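Plomedum releases version 3 of Grendau motion and grasp software for multi-arm cells

September 22, 2018

Plomedum has released version 3 of Grendau, its software for planning and running grasping tasks on cells with more than one robot arm. The release adds a shared timing layer for arms of different makes, a new method for estimating the shape of soft objects, and a tool for replaying recorded runs. It is available now to existing licence holders and replaces version 2 in all new orders.

Earlier versions of Grendau treated each arm as a separate planning problem. An arm that needed to enter a space used by another had to wait until that space was released in full. This was safe but slow, and it ruled out tasks in which two grippers need to work close together, such as passing an object across or holding it steady over a plate.

Version 3 plans for all arms in the cell at once. Each arm reserves a volume for a short period and gives it up in stages as it moves. The planner checks the reservations against one another every 18 milliseconds and slows an arm before it stops it. If no safe path can be found, all arms hold position and the operator is shown which reservation caused the conflict.

"Most of the work was in the timing," said Fadwa Gaber, lead engineer for motion planning at Plomedum. "The controllers from different makers don't report their position at the same rate, and they don't agree on what the time is. We had to measure the delay on every link and correct for it before the planner could rely on anything it was told."

The timing layer runs on an ordinary industrial PC and needs no change to the arm controllers. Drivers are supplied for 17 arm models. Grippers are described in a plain text file that gives finger length, opening width, maximum force and the position of any camera fixed to the wrist. Files written for version 2 can be read without changes, although the new force limits will be left at their default values until they are filled in.
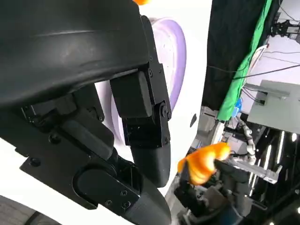

Soft objects are handled by a separate module. Rigid parts can be matched to a stored model, but an item that bends or sags has no fixed outline to match. The module builds a rough surface from the wrist camera view, marks the areas hidden by the gripper's own fingers, and updates the surface as the fingers close. Areas that cannot be seen are treated as occupied until another view shows otherwise.

Images taken while the arm or the object is moving fast are given less weight. Users can set the blur threshold for each camera, and the chosen value is stored with the run.

Mostus, which builds test cells for packaging firms, has used a trial copy of the software in its own workshop. Erick Nyamweya, technical manager at Mostus, said the staged reservations had shortened the wait between arms, but that setting up the first cell took longer than planned. "The calibration routine is strict. If a bracket has shifted, it will refuse to start. We would still prefer that to finding out during a run."

The replay tool records joint positions, gripper commands, camera images and planner decisions in one file with a common clock. A run can be stepped through forwards or backwards, and any moment can be sent to the planner again with changed settings. The tool is supplied with 47 recorded test cases, including failed grasps.

Version 3 has some known limits. Clear and mirror-like objects are still located poorly. The planner does not yet account for cables that hang between an arm and its mount, and these must be entered by hand as fixed volumes. Halyna Antoniuk, who leads the perception group at Plomedum, said that work on cable tracking had begun and that a first test build was due in December.

Licence holders with a current support contract can download version 3 at no extra charge. Recordings made with version 2 must be converted before use, and a command-line converter is included in the download.

Press contact: Iman Badawi, Plomedum press office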